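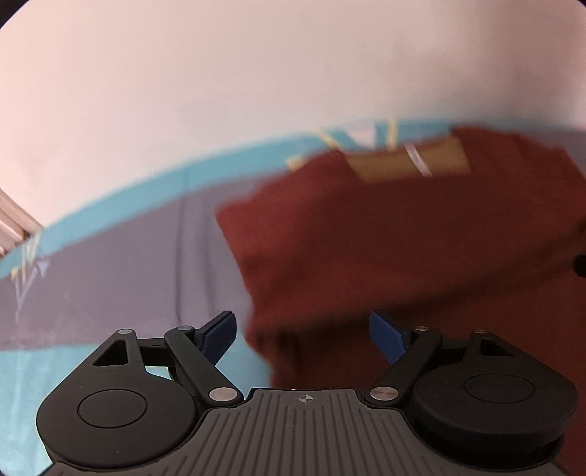 Pondholm Garment Folding Set: Data Card

Maintained by Brigitta Brunner, Undar Household Tasks Group

Summary
Pondholm covers the folding of everyday tops on a made bed. The set holds 115 episodes recorded in 5 bedrooms, with 52 garments in total. Each episode is stored in its own folder with a short task label.

Garments
All items are ordinary worn clothing in adult sizes. Tags and printed designs have been left as they were.
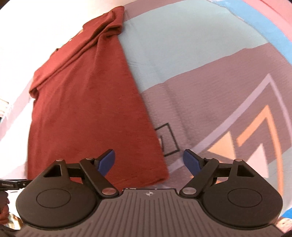

Fold state is recorded once per episode, using the terms in the file labels.txt. "Lengthwise" applies to a shirt doubled along its long side, whether or not the collar end lies smooth. Where a fold hides most of a printed design, as with the orange graphic on the dark red T-shirt, the garment is still entered as "printed."

Bedding
Patterned and plain covers are both included. Users who need plain backgrounds only should filter on the field "cover."
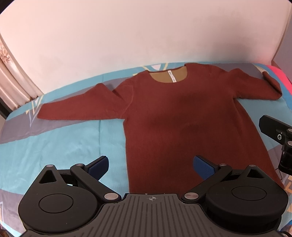 Sleeve position is a separate field and takes the values "out," "in," or "crossed." It is left blank for sleeveless items.

Known limitations
Trousers, socks, and bed linens are not represented. Knitwear is less common than cotton.

Contact
Corrections should be sent to the Dotik help desk with the episode folder name.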